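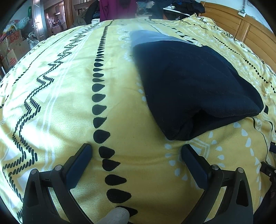 Pre-session safety checks for the Jirnavura bedroom, folding task. The checks apply to every hand-held gripper used to gather examples for the Ullar learning set. Finger pads must be firmly seated and the silver screws on both jaws tight before recording starts. Folded garments may lie on the duvet, as the dark one does, with a clear space left between the cloth and the jaws.

Home | Sites | Checklists | Contact

1. Gloves worn by operator — pass.
2. Walkway at foot of bed — comment: a chair with clothes over it stands close to the walking route. Move before next session.
3. Wall outlet above headboard — pass. No leads to cross the bed.
4. Stacked boxes near door — comment: bags placed on top. Reduce height.
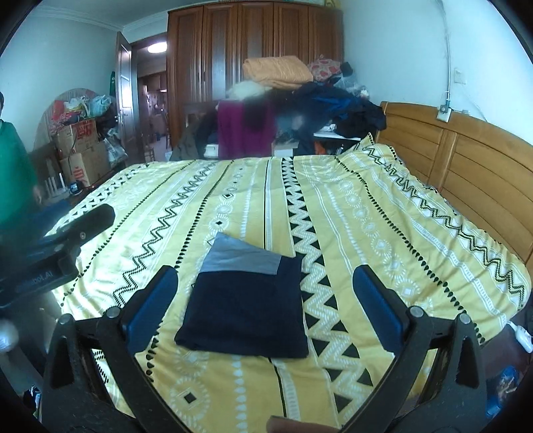
Inspected by: Gianni Donati, Boltico

5. Two grippers at one bed — comment: operators to agree who moves first. Keep up to 80 cm between devices.
6. Door to next room — open, pass.
7. Examples held to date: 1,089. Damaged files — 3, set aside for Prokopenko.

Items 2 and 4 remain open until re-checked in December.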